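Tundavik im Gespräch: "Der Bass war immer zu laut, und das bleibt so"

Kurz vor dem Soundcheck, zweiter Stock, Kaffee aus Pappbechern. Eigentlich war eine Stunde abgemacht, es werden dann knapp zwanzig Minuten. Tundavik, das Trio mit dem langsamsten Schlagzeug der Gegend, hat ein neues Album fertig. "Hernlow" heißt es. Geredet hat fast nur der Bassist, die beiden anderen haben gegessen.
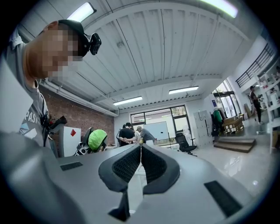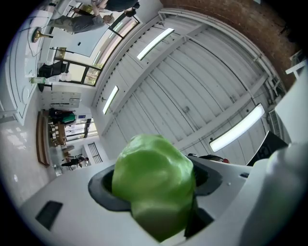
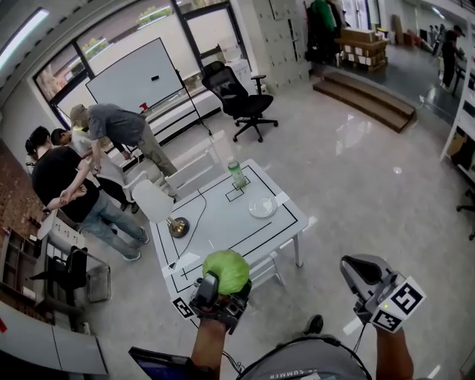
Angefangen hat alles 2008, in einem Keller ohne Fenster. Damals noch zu fünft, mit Orgel. "Die Orgel war das Beste an uns", sagt er. "Leider ist sie dann mit dem Organisten weggezogen." Danach lange nichts. Ein Demo, ein paar Abende als Vorband, eine Pause, die keiner so genannt hat.

Und jetzt also Hernlow. Sechs Stücke, das kürzeste neun Minuten. Aufgenommen im Dezember im Studio Cordier, fast alles live, alle in einem Raum. Kopfhörer wollte keiner. "Wir haben es einmal mit Klick versucht. Nach zwei Minuten war der Klick weg und wir waren noch da." Er lacht, der Gitarist nickt mit vollem Mund.

Das Titelstück hat eine Vorgeschichte. Das Riff lag seit Jahren auf einer Kassette, falsch beschriftet, und tauchte erst beim Umzug des Proberaums wieder auf. "Ich hätte schwören können, das ist von einer anderen Band. Wir haben es dann allen möglichen Leuten vorgespielt, keiner kannte es. Also unseres." Auf der Platte läuft es im ersten Teil mit 196 Schlägen pro Minute – für Tundavik ist das ein Sprint – und fällt dann in sich zusammen. Der zweite Teil ist fast nur noch Feedback und Becken.

Warum so abrupt? "Weil wir das Tempo nicht länger durchhalten. Ganz einfach."

Erscheinen wird das Ganze bei Nikora, erstmal nur auf Vinyl, Auflage 800 Stück. Davon 100 in grau marmoriert, die gibt es nur an den Konzerten. Digital kommt später, wann genau, weiß er nicht. "Das Label fragt mich das auch jede Woche."

Zum Sound: trockener als früher, weniger Hall auf der Stimme. Der Gesang kommt überhaupt selten vor, in drei Stücken gar nicht. War das geplant? "Nein. Ich hatte Texte, die waren schlecht. Da hab ich sie weg gelassen." Und der Bass? Der liegt vorne, sehr weit vorne. Im Studio gab es deswegen Streit, zwei Abende lang, dann wurde abgestimmt. Zwei zu eins für den Bass. Wer dagegen war, verrät er nicht, aber der Gitarrist schaut kurz auf.

Heute abend spielen sie die Platte am Stück, ohne Ansagen, danach noch zwei alte Sachen. Die Orgelparts von damals übernimmt die Gitarre, durch ein Pedal, das beim Proben zweimal ausgefallen ist. Ersatz haben sie keinen dabei. Dann ruft jemand von unten, das Schlagzeug muss rüber. Er trinkt den Kaffee aus und ist schon halb auf der Treppe. "Schreib, dass wir pünktlich anfangen!"

Tundavik live: 02.07.2026, Einlass 19 Uhr, Abendkasse.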